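We use cookies to remember your settings and measure traffic. Accept / Manage cookies

Welcombe Sports Film Index

README, last updated September 3, 2020

A catalog of sports documentaries, both single films and multi-part series, with running times, release status and subject. The index is kept as plain CSV files and can be opened in any spreadsheet program.
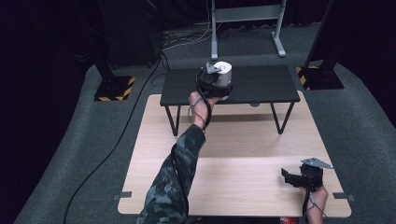
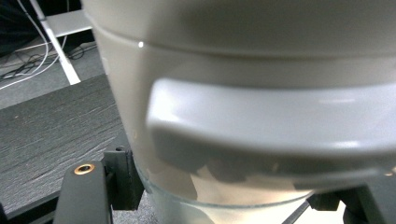 Senan Hanrahan wrote after the March release that the running times for series were no use to him, as some rows gave the length of one episode and others gave the whole series. He asked for "one column for each, and leave it blank if you don't know." The current version does that. The old runtime column is gone.

Contents

titles.csv – one row per film or series, 3,000 rows
episodes.csv – one row per episode, linked by title_id
people.csv – directors, producers and main subjects
changes.txt – corrections by release

Main fields in titles.csv

title_id: stays the same between releases, never reused
title: as shown on screen, with the English title in alt_title
sport: one value only. Films that cover several sports are marked "multi"
form: film or series
episode_min: typical episode length in minutes, series only
total_min: full length in minutes, without ads
status: announced, in production, released or shelved
authorized: yes, no or unknown

"Authorized" means the athlete, team or estate agreed to take part in the project. An old interview clip used in a film does not count. If sources disagree, the value is unknown.

Sources

Most rows come from the Buckley festival listings and the Feseo broadcast guide. Rows for announced projects were entered by hand from press notices and checked by 2 people. A project with no news for 5 years is moved to shelved, though a few of these have come back under a new title.

Known problems

Coverage of women's sports before cable is thin. Boxing and basketball are heavily represented. Festival cuts and broadcast cuts of the same film can differ by several minutes – we list the broadcast cut where there is one. In this release, 4 series made for Tondoston still have no episode rows.

Corrections

Send the title_id, the field and a source we can check. Please don't send whole edited files, as they are hard to merge.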